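Leitfaden »Greifen in Schubladen und Fächern« von Letov im Test

Wer einen Roboterarm in Wohnräumen arbeiten lässt, findet für den Industriebetrieb viele Regeln und für einen Nachttisch fast keine. Letov hat dazu einen Leitfaden mit Prüfbogen herausgebracht. Das Heft umfasst 103 Seiten, der Prüfbogen kommt als Datei dazu. Wir haben beides mit unseren eigenen Abläufen verglichen.

Der Aufbau ist übersichtlich. Auf ein Kapitel zu Begriffen folgen 7 Abschnitte, von der Freigabe des Arbeitsbereichs bis zur Dokumentation. Jeder Abschnitt endet mit einer Seite für den Prüfbogen, die man auch einzeln verwenden kann.

Am brauchbarsten ist der Abschnitt über Möbel mit Auszügen. Letov verlangt, dass die Schublade vor dem Griff vollständig geöffnet ist und nur der Zielgegenstand darin liegt. Der Abstand der Finger zu Seitenwänden und Rückwand wird vorab festgelegt und eingetragen. Für kleine Flaschen gilt: aufrecht stellen, am Deckel oder am Körper greifen, aber den Griffpunkt innerhalb einer Serie nicht wechseln. Das klingt selbstverständlich, fehlte in unseren Protokollen aber bisher.

Gut gelöst ist auch die Vorgabe zur Beleuchtung. Der Schatten von Arm und Greifer muss im Bild der Greiferkamera geprüft werden, bevor die Serie beginnt. Im Bogen gibt es dafür ein eigenes Feld.

Schwächer ist das Kapitel zu Arzneimitteln. Es fordert leere oder mit Ersatz gefüllte Behälter, sagt jedoch nichts über die Kennzeichnung. Der Leitfaden von Millia ist an dieser Stelle genauer. Außerdem fehlt ein Stichwortverzeichnis, und die Querverweise nennen nur Abschnitte, keine Seiten. Der Prüfbogen lässt sich am Tablet ausfüllen, bricht Bemerkungen aber nach 2.000 Zeichen ab.

Für Labore, die mit Haushaltsmöbeln arbeiten, ist das Heft trotzdem eine Empfehlung. Wer nur am Tisch greifen lässt, braucht davon zwei Abschnitte.
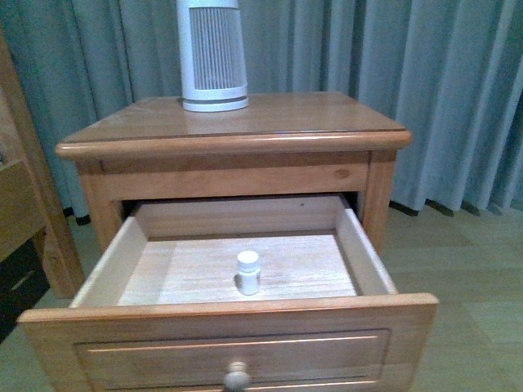
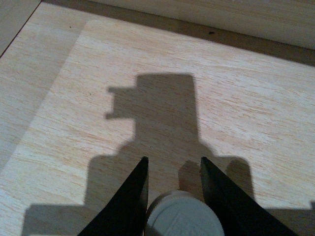
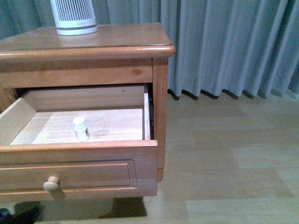 Kleine weiße Flasche in der offenen Schublade (erstes und drittes Bild), weißer Deckel zwischen den Greiferfingern (zweites Bild).

Kommentare (3)

Urszula Walczak
Gilt die Regel mit der vollständig geöffneten Schublade auch, wenn der Arm selbst öffnet? Bei uns bleibt sie dann oft ein Stück zurück.

Redaktion
Ja. Laut Abschnitt 7 wird in dem Fall nachgemessen und die Auszugslänge eingetragen.

Dale Ross
Das fehlende Stichwortverzeichnis stört mich mehr als euch. Den Bogen nutzen wir seit Februar, allerdings ausgedruckt.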